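Vorneo Countertop Dishwasher Review: Fourteen Months In

My apartment has a narrow kitchen with no room for a built-in dishwasher, and the lease doesn't allow changes to the plumbing. I washed everything by hand for years. When the building replaced our kitchen faucets and the new ones had a removable aerator, a countertop machine became possible, and I bought the Vorneo from an online store called Netden for $392. I've now used it for 14 months, almost every evening, and this is what I think of it.

I paid for it myself. Netden didn't send me anything and neither did Vorneo.

Size and setup

Measure your counter before you order. The listing gives the size of the cabinet alone, and the hoses come out of the back and can't be bent sharply. You need a gap behind the machine as well, and the door drops down flat in front, so the space in front has to be clear whenever you load. On my counter the front feet sit close to the edge. They hold fine, but I wouldn't want it any closer.

Height matters too. Mine sits under a wall cabinet and fits, but the machine vents a lot of steam when you open it hot. The underside of that cabinet started to look swollen along one edge the first winter. I stuck a strip of foil tape along it and the swelling hasn't spread. Now I slide the machine forward a little before opening the door. If your upper cabinets are particleboard, plan for this from the start.

The faucet adapter went on in a few minutes. It comes with two rubber washers, a thick one and a thin one, and the instructions don't say which to use. The thin one leaked on my faucet. My neighbor Octavio Correa bought the same machine after seeing mine, and on his faucet the thick one leaked and the thin one sealed. Try both before you call anyone.

The drain hose hooks over the side of the sink. It came with a plastic clip that is close to useless on a sink with a rounded rim. Use the suction cup instead, and wipe the steel dry first. If the hose isn't held down it will jump when the pump starts, and you'll have gray water on the floor.

What fits

The interior is one lower rack with a small cup shelf on the left that folds up out of the way. Vorneo describes it as enough for a small household. For me that means one dinner for two people plus the day's mugs, if the plates are ordinary size. Large dinner plates hit the spray arm on the right side. I had four of these and gave them away.

Tumblers without handles do better than mugs, since they can stand closer together. Small plastic trays, the flat rectangular kind, go along the back where they don't block the spray. Anything light needs to be wedged under something heavier or it flips over and fills with water. I lost a few lids to the bottom of the machine before I learned that, and one melted slightly against the heating element.
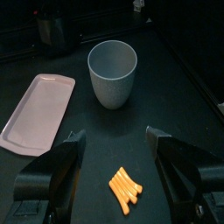
Bowls are the weak point. The tines are spaced for plates, and deep bowls lean forward and shade each other. I get good results by alternating a bowl and a plate. Loading only bowls gives me a crust on the ones in the middle, mostly with oatmeal or rice.

Pots are possible but use up the whole rack. I wash pots by hand and think most owners will do the same. A small saucepan fits with the shelf folded, if the handle points toward the front corner.

The silverware basket is fine. It has a hinged cover with slots that I took off the first week and never put back. Sharp knives don't go in the machine at my place, so I can't comment on that.

Washing

There are several programs and I use two of them. The normal one handles dinner dishes without rinsing, as long as they don't sit too long. Tomato sauce and egg come off. Peanut butter does not, unless you wipe it first. Baked-on cheese needs a soak in any machine I've ever used and this one is no different.

The quick program is for glasses and lightly used things. It doesn't get hot enough to melt butter off a knife. I run it for cups after we've had people over and for nothing else.

There's also an eco program, which I tried a few times and gave up on. It takes most of an evening and the plates came out no cleaner than on normal. If your electricity is expensive you may feel differently.

Detergent took some working out. Full-size tablets are too much for a machine this small. I had a white film on everything for the first month and blamed hard water. Padmavathi Venkataraman, who lives downstairs and had an older countertop model, told me to use powder and fill the cup only partway. The film went away with the next load. I add rinse aid when the light comes on. Skipping it leaves spots on dark plates and on anything clear.

Drying

This is where it falls behind a full-size dishwasher. Plates and glasses come out dry enough to put away if you open the door at the end and leave it for a while. Plastic doesn't dry. It never has in any dishwasher, but here the water pools in every rim and foot. I keep a towel next to the machine, tip the plastic pieces out onto it, and put them away in the morning.

The door has to be opened by hand. I've read that the newer version pops open by itself, and I'd pay a bit more for that.

Noise

It's louder than I expected during draining and quieter than I expected otherwise. The wash itself is a steady swish. The drain pump makes a hard buzzing sound that carries into the next room. I wouldn't run it overnight in a studio. In a place with a kitchen door you can close, it's no problem.

At the end it beeps, and the beep can't be turned off. Said El Sherbiny, who wrote one of the longer owner comments on Netden, opened his up and covered the buzzer with a piece of foam. He reports it worked. I haven't done it, as it means taking off the control panel, and the warranty is clear on that point.

Water and power

I don't have a way to measure water use and won't guess at it. My bill didn't change enough for me to notice. The one practical matter is that the faucet is tied up during the fill unless you get the adapter with a side release, sold separately. I'd call that a needed purchase. Without it you can't rinse a cup or fill a kettle until the machine lets go of the faucet.

It needs a grounded outlet of its own. Running it with the toaster oven on the same circuit tripped my breaker. Running it with the coffee maker did not, but I've stopped trying my luck.

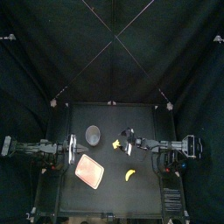

Cleaning and upkeep

The filter lifts out from the floor of the machine with a quarter turn. Rinse it every week. I went most of July without doing so and the machine began to smell like a pond. After I'd cleaned the filter and run an empty hot cycle with citric acid, the smell was gone.

The door gasket collects food along the bottom edge, in a groove you can't see from standing height. Crouch down and run a damp cloth along it. The spray arm pulls straight up, and its holes can be cleared with a toothpick. I found a lemon seed in one.

The stainless interior still looks new. The outside is white plastic and has yellowed slightly on the side that faces the window.

Repairs

I've had one failure. In the tenth month the machine stopped filling and showed an error code that wasn't in the manual. I wrote to Vorneo and got a form reply, then a second reply from a person named Andor Szekeres, who told me to check the mesh screen where the inlet hose meets the cabinet. It was packed with grit. I cleaned it with an old toothbrush and the machine has filled normally ever since. The screen should be mentioned in the manual.

Spare parts are sold on the Vorneo site. A rack, a basket and hoses were all in stock when I looked. The spray arm was not.

Compared with the Cundness

Before buying I borrowed a Cundness from Shobha Menon for the weeks she was away. It has a built-in tank, so it doesn't need the faucet at all, and you fill it with a pitcher. That's the better choice if your faucet won't take an adapter. It's also smaller inside, and lugging water to it after dinner got old quickly. Its rack was better made than the Vorneo's, with coated tines that didn't scratch, and it handled bowls well. The Vorneo dries better and holds more.

I looked at one from Nair too, but it was 14 dollars more than the Vorneo once shipping was added, and the door opened to the side, which wouldn't work next to my refrigerator.

Should you buy it?

If you cook for one or two people and have a faucet with a removable aerator, yes. For a family of four you'd be running it after every meal and still washing the pans by hand. I'd buy mine again at the same price, with the side-release adapter in the same order and a box of powder in place of the tablets.

Good: cleans well on normal, easy filter, interior has held up, parts available.

Bad: bowls, the beep, drain noise, steam under cabinets, thin manual.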